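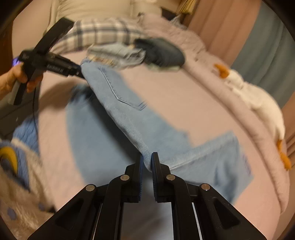
Gorard House Residents' Office

Folding and Laundry Day: Photo Gallery
Posted March 10, 2005

The Residents' Office presents a page from its household skills program, which is offered each term to new residents of Gorard House and the Nemley Annex. The present session concerned the folding and storage of everyday clothing. Residents are reminded that closet space in both buildings is limited and that shelves are shared between roommates.

Light blue jeans on a pale pink bed cover, with one leg stretched out flat and the other raised in a fold. The hem and the waist are both held. A stitched back pocket shows on the upper leg.

Notes from the session

Jeans should be laid on a bed or a wide table and smoothed from the waist toward the hem. One leg is then brought over the other, with the back pockets facing out, and the pair is folded in thirds. Creases along the thigh should be pressed out by hand before the first fold is made.

Faded denim may be stored with other blue clothing. New or dark denim should be kept apart from light bedding until it has been washed at least 3 times.

Folded jeans are to be placed on the lower shelf. Sweaters and shirts go above. Items left in the laundry room overnight are taken to Room 102, where they may be collected during office hours.

The next session, on sheets and bed covers, will be held in April in the Robles Lounge. Residents who wish to attend should sign the list outside the office. Printed copies of the folding guide are available at the front desk at no charge.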